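Rinent Vegetable Box: Frequently Asked Questions

Please read this page before you write to us. Most questions about the box, the bin and the delivery have their answer here.

How do I order?
You fill in the form on the front page and choose the small or the large box. After this you receive a confirmation with your customer number. Please keep this number, we ask for it every time you change something.

Until what time can I change my order?
Until 5 p.m. on the day before your delivery. After that hour the vegetables are already sorted for each house and we cannot change them.

Where do you deliver?
In Dositz and in Noh, and since February also in the part of Isari which is near the station. If you live on the hill side of Isari, please ask us first.

Why do the vegetables come without bags?
We put them directly in a plastic bin with no lid. Only soft things, such as berries or salad leaves, get a paper bag. If you wish everything in paper, write this in the notes field of the form.

Can I keep the bin?
The bin stays with you until the next delivery and then we take it back empty. The deposit is 300 and you see it on your first bill only. When you stop the subscription and return the bin, we pay back the full deposit. A bin with a crack is also accepted, if you tell us.

What is the best way to unpack?
Use a table with enough free space, and put the bin on one side of it. Take out the heavy vegetables first, then the light ones. Eggplants should not be thrown or pressed, their skin gets brown marks very easily. We ask you to lay them on the table one by one. Please look also at the bottom of the bin, small things like garlic and chili like to hide there.

A varnished wooden table is fine for this work, but sand from the roots can scratch it. Put a cloth under leeks and carrots. Phones, tablets and their cables are better moved to the far edge before you begin.

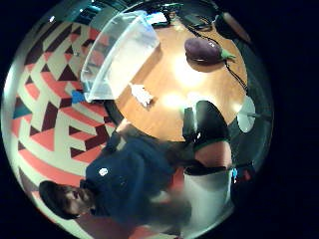

How do I keep eggplants fresh?
Do not wash them before you need them. Keep them in a cool place in the kitchen and cook them in two or three days. In the refrigerator they become soft inside and the seeds turn dark. The green stem should stay on until you cook.

May I wash the bin in the dishwasher?
No, the walls can bend from the heat. Warm water and a little dish soap is enough. Dry it with a towel and do not leave it in strong sun.

Something was missing or damaged. What should I do?
Write to us on the same day, with your customer number and one photo of the vegetable. Jong-dae Ha answers these messages, usually before the evening. We add the price to your next box as a credit.

The form shows "error 403". Is my order lost?
Your order is not lost. This message comes when you were logged in for a long time. Log in again and your choices are still there.

Can I stop for a few weeks?
Yes. Choose "Pause" in your account and give the week when you want to start again. Please put the empty bin outside on the last delivery day before your pause.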